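Jollodska adds small-object round to Brukell hand recordings

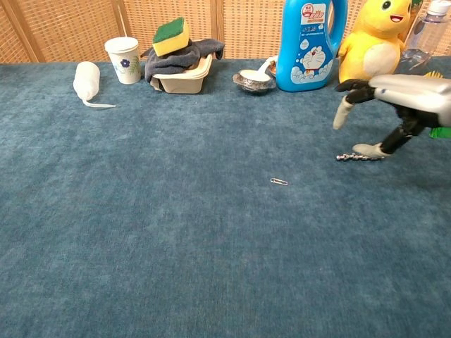

Unnur Ingvarsson

April 16, 2022

Jollodska has begun the second recording round for Brukell, its learning system for two-handed tabletop work, and has moved to smaller and thinner objects. The first round, which closed in January, covered bottles, cups, bowls and soft toys. The current one adds metal office items, starting with the paper clip.

The change follows a review of the first round. The model trained on that material could place its fingers well on anything taller than the fingertip, but its results fell off sharply on flat items. Project staff traced the gap to the training set. It held 2,424 accepted recordings, and only 60 of them involved an object that lies flat on the work surface.

Recordings are made by an operator who steers the robot's hand directly while the joint positions and the view from a chest-height camera are logged together. Each recording covers one attempt at one task. The operator marks the start and end by pedal, and a second person later tags the attempt as complete, partial or failed. Failed attempts are kept in a separate group and used to train the part of the system that estimates whether a grasp is likely to hold.

The work surface for the round is blue carpet with a short pile. Hard tabletops were used in most of the first round, and flat items on them had to be dragged to an edge before they could be lifted. Carpet gives slightly under the fingertip, so the pads can press down beside a thin item and close on it in place. It also introduces a fault that the hard surface did not have. A fingertip pressed too deep catches the pile, and the force reading then looks much like a successful grip. Operators have been told to lift clear of the surface before closing the recording so that the two cases can be told apart.

Household items remain on the table during the small-object tasks. The paper clip lies in the open middle area, and the back row holds larger things such as a blue detergent bottle, a paper cup with a flower design, a bowl with a plastic spoon in it, and a sponge resting on a dark gray cloth in a beige tray. A yellow plush bird stands on the right. In the first round the target was usually alone, and the model learned to reach for whatever stood out most from the background. With large and brightly colored items in view, the system has to take the target from the task label.

The back row is rearranged between blocks. A block consists of 225 attempts, split across operators, and the layout is not repeated within the same operator's share. Lighting is left as it is in the room. An earlier plan to fix the lighting was dropped after tests showed that the model relied on the glare from metal parts always falling in the same spot.

The round uses the same fingers as before, black and jointed, with pale pads at the tips. A narrower pad was tried and set aside. It picked up thin wire items more often but lost its hold on smooth plastic, and the project wants one hand setup for the full task list.

Brukell's controller runs on Toft, the in-house software that lines up the camera and joint records. Toft was updated before the round to correct a delay between the two streams. The delay had no clear effect on large objects. On a paper clip it was enough to put the recorded contact point outside the wire. Recordings from January that show the delay have been realigned, and 142 that could not be corrected were removed from the set.

Processed recordings will be passed to Grakurus, which handles storage and release for the project. The release will include the task labels, the outcome tags and the joint data. Camera footage will be supplied at reduced frame rate, with the full-rate version available on request to groups that sign the project's use terms.

Coins and flat washers are next on the task list. Work on handing an item from one hand to the other is scheduled after those blocks are tagged.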